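White table

We use cookies to remember your settings. Accept | Manage choices

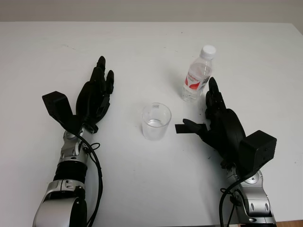 A matte white tabletop, with faint gray smudges and a few small dark specks.

A white table is a table whose upper surface is white, or was when it was delivered. The term covers painted, stained, laminated and solid-color tops, and is used in the furniture trade without much regard for what is underneath. White tables are found in kitchens, offices, classrooms, clinics and the kind of café that serves soup in a jar.

Terminology

Sellers divide white into a large number of whites. The Sotenar catalog once listed its Odera table in chalk, milk, bone, frost and plain white, and buyers who ordered a second table to match the first were advised to bring the first one with them. In everyday use all of these are called white, except by the person who painted the wall behind them.

"Off-white" is sometimes used for a table that was made slightly yellow or gray on purpose. A table that has become so over time is generally still called white by its owner.

History

Pale tables are old. Scrubbed kitchen tables were bleached by years of sand, soda and elbow grease, and a light top was taken as proof that somebody in the house was working hard, usually somebody who did not get to sit at it. Painted white tops came later and spread with hospitals, dairies and other places where dirt was supposed to be seen so that it could be removed. The removal did not always spread with the paint.

The plain white table as a home fashion is more recent. In the town of Tratstead the Sotenar workshop started out making dark sideboards, and turned to white tables when the sideboards stopped selling. The Odera was its first, a rectangular model with straight legs and no drawer. The drawer had been dropped to save money, and the brochure described this as calm. It was sold in lengths up to 190 centimeters, the longest of which would not go around the bend in a standard Tratstead stairwell. A folding version followed.

Finish

Tops are either gloss or matte. Gloss wipes clean easily and shows every fingerprint until it is wiped. Matte hides fingerprints at first, then collects them into a soft gray haze that resists wiping and looks, in certain light, like a shadow. Most owners spend some time looking for what is casting it.

Pencil, newsprint and the undersides of cheap mugs are the usual causes of gray marks. Metal feet and buckles leave thin lines that look like scratches and are often just metal rubbed off onto the harder surface. A damp cloth and a little dish soap will take care of most of it. Abrasive pads remove the mark along with the finish, leaving a shiny patch to remember it by.

Small dark specks are a separate matter. Some are crumbs, some are pepper, and some are part of the table. Telling them apart is done with a fingernail.

The Stamness survey

The best-known writing on the subject is a pamphlet by Miłosz Cieślak, a retired furniture inspector, who visited homes and offices in Stamness and recorded the state of their white tables. He looked at 2117 of them. His main finding was that owners asked to describe the color of their table from another room said "white," and that the same owners asked while standing beside it said "well."

The pamphlet includes a gray scale printed on card, to be laid on the tabletop for comparison. The card itself was printed on stock that yellowed, and later readings are not considered reliable. Cieślak defended the card in a second pamphlet, which is longer.

Use in workrooms

White tops are popular for sewing, model making, sorting and repair, where small parts show up well against them. White screws and clear buttons are the exception, and are found later with a bare foot. Some workrooms cover the top with brown paper to protect it, which gives them the protection of a white table and the appearance of a brown one.

Criticism

Objections to the white table mostly concern glare, coffee and children. Designers have answered that a table should show signs of life. Stores have answered that the return period is 90 days.

See also: Tablecloth; Coaster; Sideboard

Comments

marigold_h: The bit about pepper being part of the table is my entire kitchen.

T. Orrin: No mention of turmeric? Ours has had a yellow ring since August and I've tried everything short of sawing it off.

benchdog: Baking soda paste, leave it an hour, and test a corner first. Also the folding Odera pinches. Mine got me twice.

marigold_h: Does anyone still have the gray card? I'd take a yellowed one.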